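Kitchen fitter's mate wanted, Anilby

Bucur Worktops & Kitchens. Small firm, too much work on. Need someone soon as.

We fit kitchens, mostly worktops, in and around Anilby and out as far as Grodis. Last one left in November to go back to college so there's a gap in the van. Full time, 40 hours, 2 of us on most jobs and you'd be the other one.

What you'd be doing

Loading up from the yard in the morning. Carrying. Lots of carrying, the long tops are a pig to get round a staircase. Ripping out old units, taking them to the tip, sweeping up after. Holding the other end while Primo cuts. Once you've got the hang of it, sealing, end caps, plinths, hanging doors. Sink cut-outs later on, not in your first few weeks.

Also talking to customers. Be polite, take your boots off if they ask, don't put your tea down on the new top.

Tops we do: laminate, solid wood, some stone (templated by us, cut by Zustow, fitted by us). Brown marbled ones going out the door the most at the moment, plain light walls behind. You'll get sick of the sight of them but people love them.

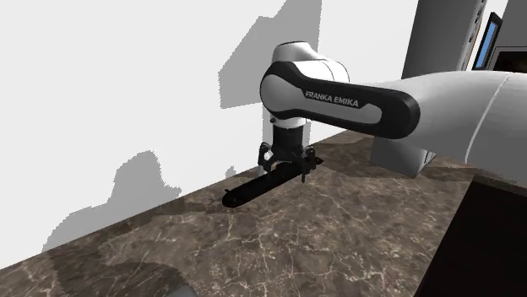 What we need from you

Full driving licence, held a year at least. Van's insured for over 21s.
Fit enough to lift all day.
Can read a tape measure, and will say so if you've got it wrong. We'd much rather hear it before the saw goes on.
Turning up. 7.30 at the yard, not quarter to eight.
Experience nice but not needed. Any site work, removals, joinery at school, all good. Own hand tools handy, we'll lend you what you havent got.

Money and that

1,204 a month while you're on trial, goes up after if we keep you on and we talk about how much then. Paid on the last working day. 700 towards tools once you've passed the trial. Boots and work trousers from us. Usual holidays, plus we shut over Christmas. No weekends unless a job's gone wrong, and then it's paid extra.

Masks indoors at customers' houses, windows open, wipe down when you leave. Anyone feeling ropey stays at home, just ring in.

How to apply

No forms. Send a few lines on what you've done and when you could start to Irina Anghel in the office, or put a note thruogh the door at the yard. CV if you've got one, don't write one specially. Shortlist gets a day out on a job with Primo Fiore, paid, lunch included.

Start straight after new year, sooner if you can.

Posted December 2, 2020. Ad comes down when we've found someone.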